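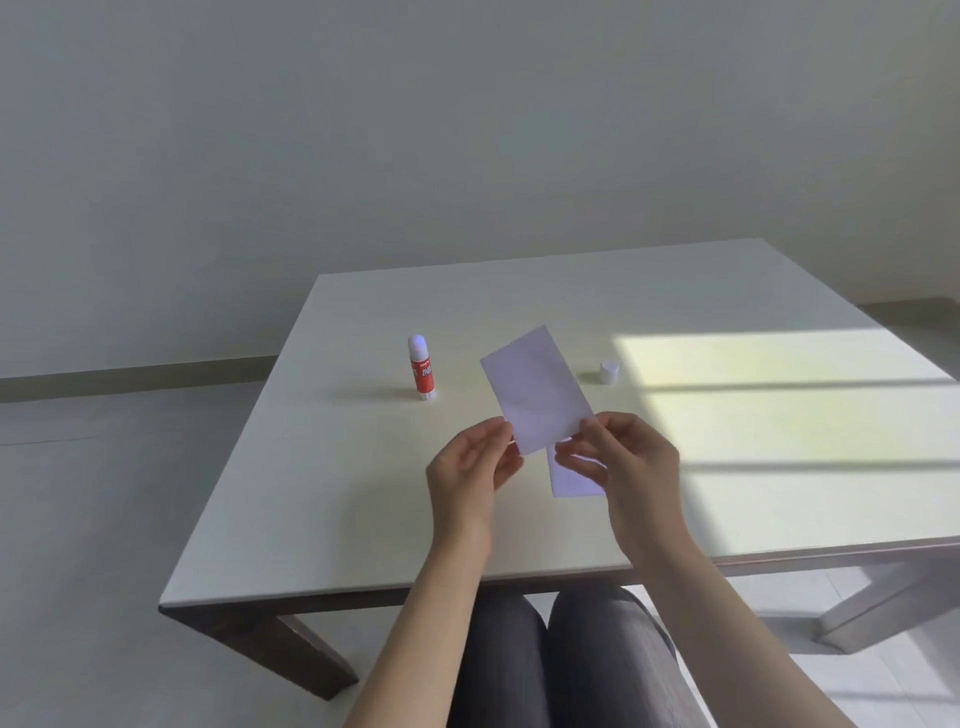 The Case for Handmade Envelopes in Member Correspondence

Each December the Puken Reading Society mails its annual letter to members, and each December the question of buying envelopes returns. The Society sent 3640 letters in the last mailing. Of these, 56 went out in envelopes folded and glued by hand at the office; the remaining 3584 used purchased stock. It is the position of this column that the handmade share should be increased.

The usual objection is time. Ms. Rosimeire Bragança, who oversees the mailing, has argued in these pages that a folded envelope takes several minutes and a purchased one takes none. Her arithmetic is correct. It does not settle the matter, as the Society has never judged its correspondence by speed alone. A letter to a member of long standing ought to show some evidence of attention.

The materials required are modest. Plain white paper of light weight creases cleanly, although it will show writing through a single layer, and a lining sheet is advised for private matters. A glue stick is preferable to liquid paste, which wrinkles thin paper. The cap should be replaced between batches. The first fold governs all the others, and a sheet that has been creased in the wrong place should be set aside for notes.

Mr. Reijo Toivonen has proposed that handmade envelopes be reserved for condolences and anniversaries. This would be a reasonable beginning. The present writer would add letters of welcome to new members, who receive little else from the Society on paper during their first year.

Members who hold a different view are invited to submit it in writing before the next mailing list is closed.

Marjatta Koskela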